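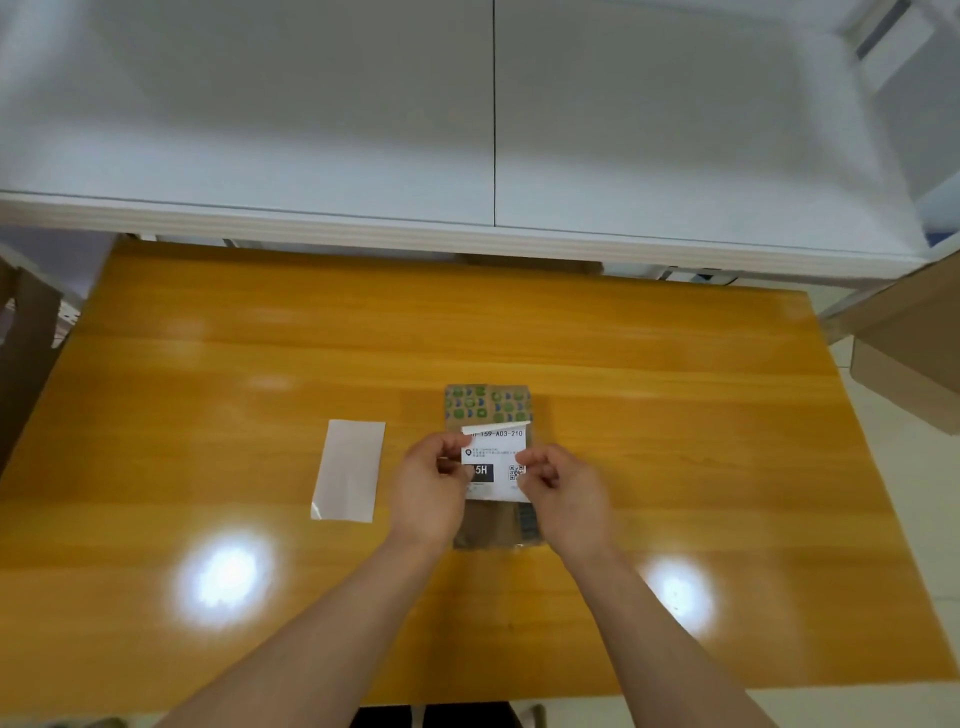 Fig. 1. Packing table, glossy wood-grain top, one mailer bag lying flat.

Packing & Dispatch, handout 3 - soft mailers
Instructor: Danuta Jabłońska
February 14, 2022

Bring last week's sheet, we pick up from "choosing the outer".

1. Table first
Clear top before each order. One mailer out at a time. In Fig. 1 the bag has the middle of the table and the cardboard is off to the sides - copy that. Glossy tops are slippery, keep one hand on the bag when you seal. Glare from the lights also makes pale labels hard to read, so tilt the label, don't lean over it.

2. Bag or box?
Bag: clothes, fabric, soft goods up to 500 g.
Box: anything with corners, glass, anything over 500 g.
Books - box for this course. Yes I know some shops use bags.

3. Filling
Fold item to 110 mm narrower than the bag. Slide in, don't stuff. Press air out from the bottom up. Peel strip last!! Once its stuck you've lost the bag.

4. Label
Flat side, long edge of label along long edge of bag. On printed mailers (green pattern like the one in Fig. 1) stick the label on a plain area if there is one, otherwise white backing sheet under it. Never over the seam.

5. Practice orders
Gorkamex order 82 - two scarves, one bag
Trolham order 811 - mug, so box
Bielecka - returns, check slip before you reseal
Ivby - your choice, write down why

Write bag or box next to each one and hand in the sheet befor you leave. Scissors back in the drawer.

Next time: filler paper, tape, and the weight chart.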